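Week 2 handout: Inside the desktop case
Hardware Basics, evening stream
Tutor: Pieter Rampersad

Welcome back, everyone! Last week was all talk and theory, so I've been looking forward to this one. Tonight we open up a real desktop computer, have a proper look around, and learn to name what we find. If you've never seen the inside of one of these before, I'm a little jealous. I still remember the first case I opened on my parents' kitchen table, and the feeling that this grey lump under the desk had a whole town packed inside it.

Please read these notes before you pick up a screwdriver. They follow the order we'll work in.

Before you start

Shut the computer down, switch it off at the wall and pull out the power cord. Hold the power button in for a few seconds afterwards. Lay the case on its side on the bench with the removable panel facing up, and put the panel screws in your tray straight away. They love the floor.

Clip on your wrist strap. If you've left it at home, there are spares in the Mabuza kit boxes at the front, along with the small torches. Take off rings and dangly bracelets, and roll up long sleeves.

Getting your bearings

Look first, touch second. Most people want to dive in and start unplugging (I know the feeling!), but five quiet minutes with a torch will save you a lot of grief later. Find the biggest flat board in the case. That's the motherboard, and everything else either sits on it or is wired to it. Once you've found it, the rest of the layout starts to make sense very quickly. 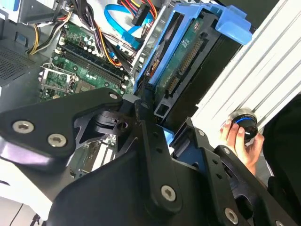 Figure 1. The inside of an open desktop case: green motherboard, cables over the board, and a hard drive in its blue caddy.

The colours are a real help in an older machine. In Figure 1 the power wires are yellow, black, red and orange, and the SATA data cable is bright blue. Power wires come in bundles and tend to be round and springy. A SATA data cable is thin and flat, and it has a small connector at each end with an L-shaped key inside, so it only goes in one way. If it doesn't want to go in, turn it over. Never force it.

The wire colours do have meanings in a standard desktop power supply. Black is ground, yellow is 12 volts, red is 5 volts and orange is 3.3 volts. You don't need to memorise these tonight, but they come back in Week 5 when we get out the meters. Data cables are another story: they come in whatever colour the maker fancied, so don't read anything into a blue one.

Memory slots

These are my favourite landmark. Look for long, narrow slots lying side by side, and you'll usually find the processor socket close by. The two sit near each other so that signals between them have only a short distance to travel – I think that's lovely, a bit like putting the teapot next to the kettle.

To take out a memory module, press the clip at the end of the slot (some boards have one at each end) and the module will lift. Hold it by its edges. There's a notch in the bottom edge that lines up with a ridge in the slot, so check that before you push it home. You'll feel it click.

The processor socket

Look for a metal bracket and a lever. The lever holds the bracket down, and the bracket holds the processor against its contacts. We are leaving these closed tonight, please. The contacts bend very easily and the spare Brulleck board is the only one we have.

Capacitors

Those little upright cylinders scattered over the board are capacitors, and they smooth out the power supply to the parts around them. Have a look at the tops. A healthy one is flat. A bulging or crusty top is a sign of trouble, and on an old machine it's one of the first things worth checking.

Drives and caddies

Many cases hold the hard drive in a plastic caddy with a release tab, so you can slide it out with no tools at all. I think caddies are brilliant. Unplug the data and power connectors from the drive first, pulling on the plug and never on the wires, then work the tab and ease the caddy out. Mind the exposed circuit board on the drive and keep your fingertips off it.

Bench task (in pairs)

Draw a simple map of your case on the back of this sheet. Mark the motherboard, memory slots, processor socket, power supply, expansion slots and drive.
Trace one data cable from end to end and write down where it goes.
Take out one memory module, swap places with your partner, and have them put it back.
Call me over before the panel goes on.

For next week

Read the chapter on storage in the Jeditz workbook, pages 49 to 54, and bring your case map with you. We'll be adding to it. If you have a dead computer at home that you'd like to take apart, bring that too!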